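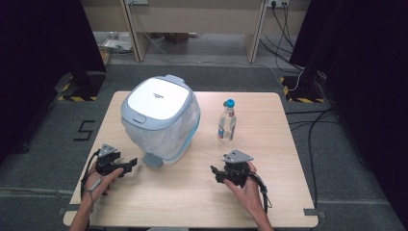
Vonari to add hand-held grippers and new work stations in June

After a good deal of sums on the backs of envelopes, Vonari has settled its equipment plan for the coming year, and the short version is that there will be more hand-held grippers, more tables to use them at, and no second robot arm until the autumn at the earliest.

The plan was agreed on Friday and sent to staff this morning, January 11, 2020, with apologies to those who had hoped for a quiet Saturday. It sets aside money for 13 new pairs of hand-held grippers, which will come from Fuson, the firm that supplied the first ones. Each pair is to come with its own cables and mounting plates, and a spare set of jaws, which wear out a good deal faster than anybody had budgeted for the first time round.

Setareh Kordestani, who looks after purchasing and has had the unenviable job of ringing round for prices since the summer, said the choice came down to how people spend their days. "We had a lovely quote for an arm, and I won't pretend I wasn't tempted," she said. "But most of our work is still a person at a table, with a gripper in each hand, opening a lid or picking up a bottle. If somebody is waiting for a free pair, they can't do that work, and last year there was an awful lot of waiting."

She counted 219 booked sessions that were moved or dropped last year for want of equipment, out of 526 in all, and it was this figure more than any other that won the argument.

The new stations will go into the Nitedley building, where the long room on the ground floor is to be divided up with black panels in much the same way as the present one. Hashemi, the electrical contractors, have been asked to look at the sockets before anything is ordered, as the number of cables has grown faster than the number of places to plug them in. Their visit is paid for out of this year's repairs money, so it won't eat into the equipment budget.

Household items will have a small budget of their own for the first time. Until now bins, bottles, boxes and the like have been bought as needed and claimed back on expenses, and Setareh would be very grateful if any outstanding receipts could reach her before the end of the month, however crumpled.

Deliveries are expected in 3 batches, the first of them in June. Teams who would like a pair from the first batch should put their names down with the purchasing office, with a line or two on what they would use it for.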